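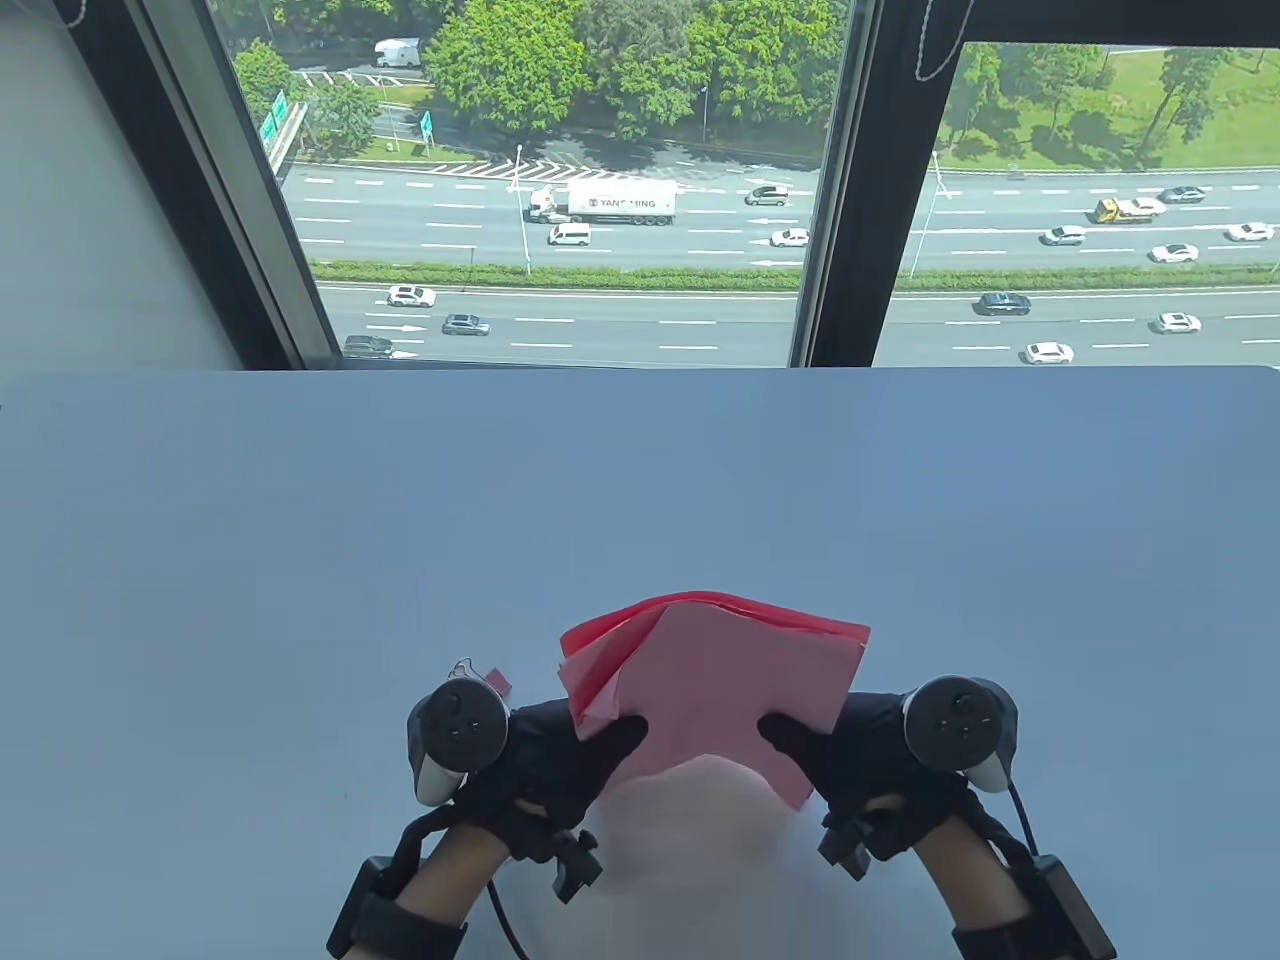 Chapter 6
Tissue and Other Lightweight Papers

6.1 Scope of the chapter

Chapters 4 and 5 dealt with printing and packaging grades, in which stiffness and surface are the properties that sell the sheet. The present chapter covers papers at the low end of the weight range: wrapping tissue, interleaving tissue, pattern tissue, and the colored tissues sold for craft and display work. Sanitary tissue is made on different machines and to different ends, and is left to Chapter 7.

After working through the chapter, the reader should be able to define basis weight and convert between the two systems in common use, explain why a thin sheet transmits light, identify grain direction by hand, and select a storage method for dyed stock.

Terms introduced: basis weight, bulk, caliper, creping, dusting, formation, grain, machine-glazed, opacity, substantivity.

6.2 Basis weight and caliper

Basis weight is the mass of a sheet per unit of area. In the metric system it is given in grams per square meter. In the American system it is given as the weight in pounds of one ream cut to a stated basic size. The basic size differs from grade to grade, so a figure in pounds means nothing until the basic size and the number of sheets in the ream are known. Students who skip this step make the most frequent error in the exercises at the end of the chapter.

Caliper is the thickness of a single sheet. It is measured under a fixed pressure, because paper compresses. A single tissue sheet is difficult to measure with an ordinary hand micrometer. The usual practice is to measure a stack and divide by the number of sheets, which gives a mean value and hides variation between them. The result also tends to run lower than a true single-sheet reading, as the surfaces of neighboring sheets nest into one another.

Bulk is caliper divided by basis weight, with the units adjusted. Two sheets of equal weight may differ widely in bulk. A sheet that has been heavily calendered is thin and dense; one that has been dried without pressing is thick and open.

6.3 Light transmission

Paper looks white and opaque because light is scattered wherever it passes between fiber and air. Fewer such boundaries mean less scattering. A thin sheet has few of them, and a well-beaten sheet has fewer still, since beating draws the fibers into close contact and removes air from between them. Glassine carries this to its limit.

In dyed tissue two effects are combined. The fiber scatters part of the light and the dye absorbs part of it. When sheets are layered, absorption builds up and the color deepens – a pale pink laid over a second pale pink reads as a stronger pink. The effect is used in window displays and in paper flowers, where shading is obtained by overlap alone. It is also a nuisance in quality control. A shade must be judged against a standard with the same number of layers over the same backing, and the backing must be stated in the report.

6.4 Grain

Fibers on a moving wire tend to line up with the direction of travel. The finished sheet is stronger in tension along the grain and expands more across it when it takes up moisture. In heavy papers the grain is found by bending. Tissue has too little stiffness for the bend test to be reliable, and the tear test is preferred: a tear started along the grain runs fairly straight, while a tear started across it wanders.

A folded stack should be cut with its grain direction marked on the wrapper. Sheets with mixed grain will pleat unevenly, and glued work will pucker.

6.5 Dyes and bleeding

Two families of dye are common in colored tissue. Basic dyes are bright and cheap but have poor fastness to light. Direct dyes have better substantivity to cellulose, meaning that they attach to the fiber without a separate fixing agent, though the shades are duller. Bleeding is the migration of dye out of the sheet when it is wetted. Some craft grades are sold as bleeding tissue, and the property is wanted. In wrapping grades it is a fault.

Reds deserve separate mention. Many bright reds and corals bleed readily, and they will mark a white garment through a single layer of damp tissue. Godoy and Quiroga treat the matter at length in their survey of the Mullaneck mill records, listed under Further Reading. They report 126 complaints of color transfer, the greater part of them concerning red stock shipped in January.

6.6 Case: storage at the Trolitetti warehouse

The Trolitetti warehouse held 300 reams of dyed tissue on open racks beside a south wall. Yanling Ye, then the stock controller, found that the outer edges had faded while the centers had kept their shade. Two remedies were tried. The first was to wrap each ream in kraft paper. The second was to move the racks inward and leave the reams unwrapped. Wrapping gave the better result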